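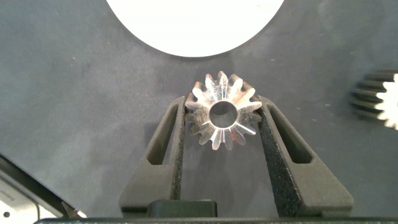

Vetberg, February

4. What the Laundry Diaries Told Me

I'll start with the part I got wrong, and it shaped everything after it. When I planned the Assefa diary study I was sure that washing would be the big job. I wrote the diary pages that way, with a whole half page for loads, settings and soap, and one skinny line at the bottom for "put away." By the end of the first week people were writing up the margins and over onto the back, and almost all of it was about putting away.

The setup was simple. I had 19 households, some in Vetberg and the rest in Clasville, and each one kept a paper diary for three weeks. Whoever touched the laundry wrote down what they did and where the clothes ended up. I asked for quick notes, a few words at most, and I told everybody that spelling and neatness didn't matter (mine certainly wasn't neat, I kept one too, though I left it out of the results). Clasville homes mostly have the washer down in a basement, and Vetberg homes tend to have it in or near the kitchen, so I figured the stairs would make a difference.

They did, a bit! Basement households ran fewer loads and made them bigger. But the clean clothes sat for just as long in both towns, and they sat in the same kinds of places. A chair in the bedroom was the favorite. The end of the bed came next, where the pile gets moved to the floor at night and back up again in the morning. One diary follows a single stack of towels through several of these trips, and I felt that one in my bones.

4.1 The waiting pile

I ended up calling this stage the waiting pile, and I'll use the name for the rest of the paper. A waiting pile is clean laundry that's out of the dryer or off the line and hasn't reached a drawer, a shelf or a hanger. It can be folded or not. Folded piles waited longer, and I did not see that coming. My best guess is that a folded pile looks finished, so it stops bugging people, while a heap of shirts getting creased keeps nagging at you from across the room. I can't prove that from diaries alone, and somebody with more patience than me should test it.

People also had strong feelings about whose pile was whose. In most homes one person did the washing for everyone and then left sorted stacks for the others to carry off, on the stairs or outside a bedroom door. That handover is where things stalled.

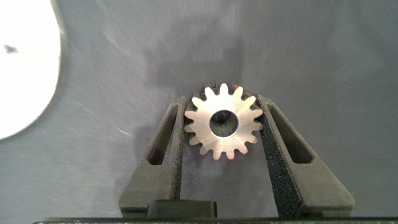

I don't mind folding it, I mind walking past it, wrote one diary keeper, who had left a stack for a teenager on the landing and was now well into the weekend with it. I don't want to be the one who gives in and carries it up. If I carry it up once it's my job forever.

I found versions of that in plenty of the other diaries, usually shorter and sometimes ruder. It made me rethink what I was measuring. I'd been treating the wait as a time problem, like people were just too busy, and for some of them it really was. But carrying a stack of shirts up a flight of stairs takes no time at all. A lot of the waiting was a quiet argument about who does what, with the clothes stuck in the middle.

4.2 The shared list

For the last part of the study, two households asked if they could add the laundry to Nullano, the shared list they already used for groceries. I said sure, as long as they kept the paper diary going too. I was hoping for a nice tidy before and after. What I got was messier. The stacks moved faster for a few days, then people began ticking "put away" when the clothes had only made it to the bedroom chair. So the list looked great and the chair looked the same as ever.

Figure 1. Light-colored gear parts on a black mat. 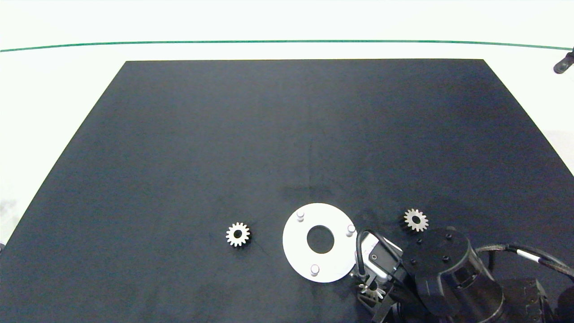
Ticking it off felt like doing it, one reader of an early draft told me, and she thought I was being too hard on the list. Her point was that the clothes did get off the stairs and into the right room, and that for a family with small kids this counts as a win. She also asked why a drawer should be the finish line at all.

Fair question, and I've gone back and forth on it. Plenty of my households live straight out of the basket and are perfectly happy. I kept the drawer, shelf or hanger rule for the tables so that the towns could be compared, but I've marked the basket homes separately and I don't treat them as unfinished. If you drop them altogether, the gap between folded and unfolded piles gets a little smaller and doesn't go away.

One more thing on the diaries themselves. A full set could hold up to 1,000 entries, and no home came anywhere near filling one, so the page design wasn't squeezing anybody except on that one skinny line. I'd make it half the page next time.

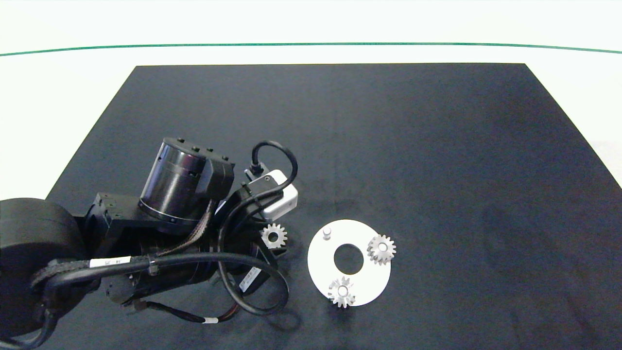

4.3 Socks

I left socks out of the pile coding completely. They go missing, they turn up inside pillowcases, and half the diary keepers had a separate bag or drawer just for the single ones. Any sock found with its partner was logged with the load it came from, and all the rest went under "other," together with cleaning rags and one much-discussed swimsuit.

Last updated: August 20, 2021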